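22 September 2018
by Olaia Olmedo

We need three more techs, and we need them before the mice figure out it's fall!

Hi, I'm Olaia, and I run the field side of Brisell, a small pest control outfit in Plondmont. If you've ever pulled out a stove in a rental duplex and found a whole civilization back there, you already have some idea of what we do. Mostly it's rodents, with ants and wasps in the warm months and bed bugs all year long (sorry). We don't do termites. Carretero across the river does termites and they're good at it, so we send those calls over and they send us their mice.

This summer was nuts. We signed a service contract in June for a group of older apartment buildings, and between that and our regular houses and restaurants I've been out on routes myself more than I've been at my desk. I love being out on routes, but the desk is not doing great. So I'm hiring three route technicians, full time, to start as soon as you can get loose from wherever you are now.

What the days look like: you pick up a truck in the morning, you get your list, and you go. A lot of it is inspection. You'll be on your knees with a flashlight looking for rub marks and droppings and the gap under the back door that everybody swears isn't there. You'll set and check traps, seal holes with mesh and caulk, write up what you found, and talk to people who are embarrassed or upset or both. That last part is bigger than you'd think. I can teach anyone to set a snap trap, but I have a hard time teaching someone to be nice to a tired guy who hasn't slept in his own bed for a week.

You do not need experience. If you have it, great, tell me about it! If you don't have your state license yet, we pay for the course and the exam and you ride along with one of us until you pass. You do need a clean driving record, okay knees, and the ability to carry a ladder up a flight of stairs without taking out a light fixture. Crawl spaces are part of the job, and I won't pretend you'll get used to the attics in July.

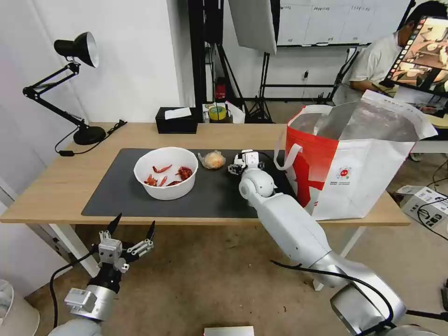 Aroha Katene told me I should put more in here about the kitchens, as they're where new people get nervous, and she's right. Restaurant work happens early, before the cooks come in, and you have to be careful and tidy about it. Monitors go where food doesn't. You wipe up after yourself, you log every station, and if you see something the owner won't like hearing, you tell them anyway. You'll do your first 14 kitchen visits with her before you do one alone, and you can ask her anything, she really doesn't mind.

Money stuff: hourly pay, overtime when it happens, health insurance after your first month, and a $1,000 bonus when you get your license. The truck goes home with you if you live inside the service area. We use Nonar for scheduling, so if you can work a phone you can work that. One Saturday in the rotation, and we trade them around pretty freely.

To apply, come by the office with a résumé or just a page about yourself, any weekday before four. Handwritten is fine. Tell me about a time you had to look hard for something and found it. I read all of them myself, usually with a sandwich, and everyone gets a call back either way.

Comments

Lợi Tô
Is the ride-along time paid at the full rate or is there a training rate? My last place did half and I was not a fan.

Olaia Olmedo
Full rate from the first morning, Lợi. Come see me!

Morfudd Maddocks
Would you take somebody part time? I've got school pickup at 3 but I'm free early, so the restaurant hours sound perfect for me.

Consuelo Tejada
Brisell did my mom's building. They found the hole behind the water heater that two other companies missed. Good people, and they wore shoe covers.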